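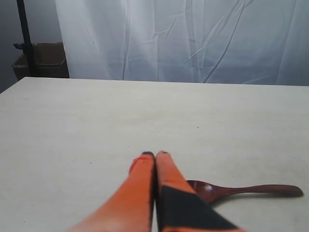
Gremon is writing a code of practice for small robot arms that share a table with people, and we need participants to help us test the draft. The code covers arms used in kitchens, day centres, workshops and teaching rooms, where the person next to the arm may have had an hour of training or none. A lot of the draft deals with ordinary handling tasks. A wooden spoon lying flat on a pale tabletop, just beside a pair of nearly closed gripper fingers, is the kind of starting position we ask people to judge: may the arm move now, who says so, and where should hands be? The draft has rules for this and we want to know if they can be followed by someone reading them for the first time.

Call for participants: shared table code, second reading

Where: Gremon, Retamal building, Curnham
When: sessions run through September
Places: 14
Payment: 300 pounds for the full set of sessions, plus travel within Curnham
Reference: 1215

What you would do

You will read sections of the draft code and then carry out short tasks beside a robot arm, following the rules as written. An operator is present at all times and has a stop button. You will have one too. After each task you fill in a form and talk through it with one of us. We are interested in the places where you stopped, went back to the text, or did something the text did not expect.

The sections under test are:

Starting and stopping. Who gives the word, what must be off the table first, what counts as a stop.
Reaching in. When a person may put a hand inside the marked area, and what state the gripper must be in.
Objects. Which household items may be used without a separate check, and how they should be laid out.
Handing over. Passing an item to the arm and taking one back.
Fingers and pads. Checks on the gripper before use, and when worn parts must be changed.
Keeping a log. What gets written down, by whom, and how soon.

The section on objects has given us the most trouble. The first reading group could not agree on whether long-handled items should point towards the person or away, and the draft now offers two wordings – each participant will work with one of them only.

Who we are looking for

Adults aged 18 or over who can read plain English comfortably and can sit or stand at a table for up to forty minutes at a time. We would like a mix of people who have worked near machinery and people who never have. Left-handed people are especially welcome, as the first group had only one. You do not need to know anything about robots.

Please do not apply if you took part in the first reading, or if you or someone in your household works for Gremon or for Grasance, who supply the arms. If you use a wheelchair, a hearing aid or anything else we should plan for, tell us when you apply and we will set up the table to suit. The table height can be changed.

On the day

Wear sleeves that are close-fitting or can be rolled up. Rings and bracelets come off before the first task and long hair is tied back. Lockers are provided. Sessions are filmed from above the table and the film is kept until the code is published, then deleted. You may leave at any point and will be paid for the sessions you have attended.

How to apply

Write to Yareli Nava at the Retamal building, or ring the Gremon desk on extension 2633, giving the reference above. Say in a few lines what work you do or have done, which hand you write with, and which weeks in September you cannot manage. Applications close on 8/31/21. Everyone who applies will get an answer.

Questions about the draft itself, including requests for a large-print copy, should go to Olga Gallardo, who is editing it – same address.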